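The Letter After the Operation

Aug 27, 2023

In June I had a small operation at the hospital in Tollico, and some days later I received a letter about it. The letter was 884 words long. I know this number from my computer, where I had typed the whole letter in order to translate it. I have lived in this country for many years, I read novels in English and I pay my taxes in English, and still I could not understand what had been done inside my own body.

I want to argue in this essay that a letter about a patient should be written to the patient. The family doctor may have a copy, and the insurance company also, if it must. But the name after "Dear" should be mine, and the words after my name should be words I can read at my kitchen table.

Let me first say what the letter was like. It began by thanking my family doctor for sending "this pleasant lady." I was pleased to be pleasant. After this I was "the patient," and then, for most of the second page, I was not present at all. Things were "identified" and "mobilized" and "closed in layers." One thing was "unremarkable," and this worried me for an evening. In my first language, the closest word is an insult. A dress can be unremarkable, or a husband. I did not know that in a hospital it is the best thing anyone can say about you.

There was another word, "negative," which I had to learn in the same way. I understood later that the negative result was the good one. I believe many people born here make the same mistake, and they are more ashamed to ask than I am. A foreigner has permission to ask stupid questions. It is one of the few advantages of the accent.

I called the number at the top of the page. A kind woman told me that she could not explain the letter, but she could send it again. I asked if there was another version, and she did not understand what I meant by version. So I waited for my appointment with the surgeon, who explained everything to me in less time than it takes to boil an egg. She used short words. She drew a line on a piece of paper and said, "We took this bit out, and we sewed these two bits together, and it looks fine." It was a perfect letter, only it was not written down, and by the time I was home on the bus I had lost half of it.

This is the point where I become a little angry. The clear explanation exists. The doctor has it in her head and in her mouth. It is given away for free in the consulting room, where we are nervous and undressed and cannot listen well. Then the difficult explanation is the one that is typed, checked, signed and mailed, and it stays in the drawer for the rest of our lives.

People answer that surgery is complicated, and I do not deny it. The work is fine and the tools are fine, and there must be an exact record for the next person who opens the same place. I would not want my surgeon to write "the pinchy thing" in that record. When another surgeon reads it in ten years, I want him to know which thread and which side.

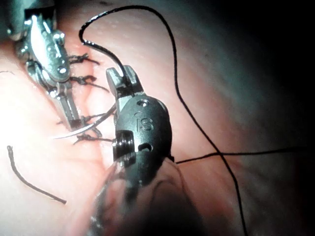
Doctors already write all day and until late in the evening, one reader told me when I put a shorter version of these thoughts in our neighborhood newsletter, and if they have to write every letter two times, they will see fewer patients, and the line will become longer for everybody. The same reader added that most patients throw the letter in a drawer and do not care, and that those who do care can look up the words.

I have thought about this answer for several weeks, and part of it is fair. I do not want to take one minute from a tired doctor. But I am not asking for two letters. The exact record of the operation can stay where it is, in the hospital file, in its own language, for the people who need it. The letter is a different paper. At the moment it is only the record with "Dear" at the top and "Kind regards" at the bottom. I ask that it should become a real letter, and a real letter can be short. Most of what I needed to know would fit in 100 words: what was wrong, what was done, what was found, what I should do now, and who I can call if it hurts.

About the drawer, I am less patient. Of course people put it in a drawer. What else should they do with it? If the water company sent its bills in Latin, we would put them in a drawer too, and I hope that nobody would conclude from this that we have no interest in water.

And looking up the words is not so easy as it sounds. I did look them up. A dictionary gives you the meaning of a word but it does not tell you if you should be afraid. I searched one term from my letter and I found very quickly a page on which everybody with this term was dying. It was written about another disease. I closed the computer and I did not sleep. A nurse could have saved me this night with one sentence, and the sentence would have cost less than the stamp.

My sister-in-law lives in Lelach, where the clinic is much smaller, and there the letters come to the patient directly. She showed me one about her knee. It said that the knee was worn on the inner side, that walking was good for it and stairs were less good, and that she did not need an operation this year. She had put it on the refrigerator with a magnet, and I was jealous of it. I asked her if the family doctor complained about such a simple letter, and she said that he reads it also with pleasure, because he can finish it before she sits down.

So it can be done, and it is done, by people who have the same training and probably the same bad coffee. I think it is mostly a question of habit. A young doctor learns to write letters by reading the letters of older doctors. Everyone copies the tone, and the tone says that the important reader is a colleague.

I know something about habits of this kind. Before I retired I worked for Stojanović, a company that makes heating equipment, and I wrote the manuals. For years we wrote them the way the engineers liked. The manual for one small boiler had 780 numbered instructions, and the customers called us anyway, every winter, to ask how to turn it on. When at last we were told to write for the person who stands in a cold cellar with a flashlight, some of the engineers were offended. They thought we were making their boiler look simple. I remember how hard it was for me also. I had been proud of my long sentences, above all in a language I had learned as an adult, and it hurt me to cut them. A difficult word proves that you have studied. I suspect that some doctors feel it too, and I do not blame them, but the patient should not have to pay for it.

There is one more objection, and it is the one I respect the most. Some news is bad, and a plain sentence can hit very hard. In the difficult language a person can hide for a while. A friend in Flinderby told me that she was grateful not to understand her first letter, and that she needed three weeks before she wanted to. I have no good answer for her. Maybe the letter should never be the place where we hear bad news for the first time. Maybe the patient could be asked before, with a small box on the form, how she wishes to be told. I only notice that my friend did want to understand in the end, and on that day she had still the same letter in her hand, and it was no easier than before.

I have my next appointment in the autumn. I have decided to bring a sheet of paper and a pen, and at the end I will ask the surgeon to write down what she has just said to me, in the same words. If she has no time, I will write it myself and ask her to sign.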